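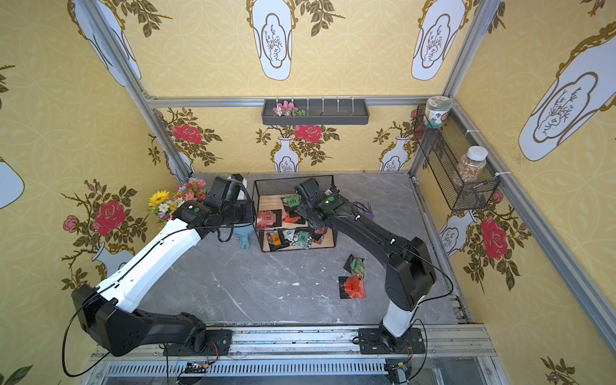

Report on a visit to the Illton hospice open day
2022-12-28

Illton Hospice opened its doors to the public in October, for the first time since its new wing was finished. I went because I sit on a patient and family advisory group at a hospital two hours away, and we have been asked for our views on how people are told about end-of-life care. I had read plenty about hospices and had been inside one only once, to visit an uncle. I wrote these notes up for the group and have tidied them for the site.

The hospice is on the east side of Illton, behind the high school, on the road that goes out toward Fletmont. There is a sign but it is low and easy to miss. Parking was on the grass. Visitors were sent around in small groups, and each group had a nurse and a social worker with it. Our group was mostly people in their fifties and sixties, plus a young couple who turned out to be nursing students.

The building

The old part is a brick farmhouse and holds the offices, the chapel and a meeting room. The new part is one story, with the patient rooms along a single corridor. Each room has a door to the outside wide enough for a bed, and beds do get rolled out in good weather. The rooms have a recliner that folds flat for a family member. I tried one. It is fine for a nap and I would not want a week on it.

The kitchen is in the middle and stays open all night for families. The nurse told us most of the real conversations happen there, at two or three in the morning, over toast. Patients can ask for food at any hour and the staff do not push it on anyone. Several people in our group had questions about this. One man's mother had stopped eating in her last weeks in a nursing home, and he still wondered whether something should have been done. The nurse spent a good while on it. She said loss of appetite is common near the end and that feeding someone who doesn't want food can make them less comfortable. She also said that families are hardly ever told this ahead of time.

The rooms are named after rivers and trees, apart from two larger suites called Gemura and Mughal. I asked and was told the names came with the gift that paid for them. The Mughal suite has the better view, over a pond. Gemura is set up for younger patients and has space for a second full-size bed.

Paperwork

The part I had come for was a talk in the meeting room on advance directives and who speaks for you when you can't. It ran long and could have run longer.

The social worker handed out the state form and went through it a section at a time. Her main point was that the form matters less than the talk that goes with it. She sees a lot of forms in which every box is checked and the person named as health care agent has never seen the document. She sees others with nothing filled in but the agent's name, and those often work out well, if the agent has heard the patient talk about what they would and wouldn't put up with.

She gave us some practical points which I wrote down as she went:

Pick one agent and one backup. Naming all your children jointly seems fair and can leave the doctors with no decision.

Give copies to the agent, your regular doctor and the hospital you would most likely be taken to. A copy in a safe deposit box is no use on a weekend.

An advance directive is different from a medical order. Ambulance crews follow orders signed by a clinician. If you are seriously ill and don't want CPR at home, you need the order, and it should be somewhere the crew will see it.

Go back over it after a new diagnosis, a divorce, a death in the family or a move to another state.

There was a question about dementia, as I expected there would be. A woman near the front wanted to know if she could write down now that she did not want to be treated for pneumonia once she no longer knew her family. The social worker said she could write it and that many people do. She then said it is hard for the people who have to act on it, when the patient in front of them seems content and is enjoying the radio. She did not tell us what the right answer was. I thought she handled it well, though the woman did not look satisfied, and I can see why.

Somebody else asked about aid in dying. The hospice does not provide it. Staff will listen if a patient brings it up, and the social worker said that such a request usually opens a talk about something specific — pain, being a burden, fear of choking, money. She added that some patients go on wanting it after all of those have been dealt with, and the staff don't pretend otherwise. Two people in the group clearly held strong views in opposite directions. It stayed polite.

Home care

I had not understood how much of the hospice's work takes place somewhere else. The wing is for people whose symptoms can't be managed at home, and for short stays to give families a rest. Most patients are never admitted to it. Last year the home team looked after 221 people across the county, and some of them live out past Fletmont, where the drive alone takes up a good part of a nurse's morning.

There is a phone line for families, answered by a nurse at all hours. We were shown the desk where the calls come in and the binder next to it. The most common night calls are about breathing that has changed, and about whether it is all right to give another dose. The nurse said that a call often ends without a visit. The family wants to hear a person who knows what is going on.

Medicare covers most of it for those who qualify. What it doesn't cover is somebody to be in the house around the clock, and this comes as a shock to families. They hear the word hospice and assume a nurse will be staying. The leaflet we were given does say this, on the back page in fairly small type. I mentioned that to the social worker and she said they were redoing it.

Money

The open day was partly a fundraiser and they were open about that. The wing does not pay for itself. A board in the hallway set out what different gifts would cover: $200 for a night of phone cover, $600 for a bereavement group from start to finish. The groups are free and open to anyone in the county, even if the person died somewhere else. I hadn't known that, and I don't think our hospital's staff know it either.

What I will bring back to the group

Our own handout on advance directives is eleven pages and most of it is definitions. I would like us to cut it down and put the part about choosing and talking to an agent on the first page. The difference between a directive and a medical order needs its own paragraph, with the word "ambulance" in it.

We should also say in plain words what home hospice does and does not include.

I would like us to ask when these talks take place at our hospital. At Illton they told us that many patients are referred in the last few days of life, when there's little time to do more than settle them in. The staff all said some version of this. They were careful not to blame anyone for it.

The hospice plans another open day next fall. The meeting room was cold, so bring a sweater. Coffee is in the farmhouse, to the left as you come in, and the restroom by the chapel is the one with the ramp.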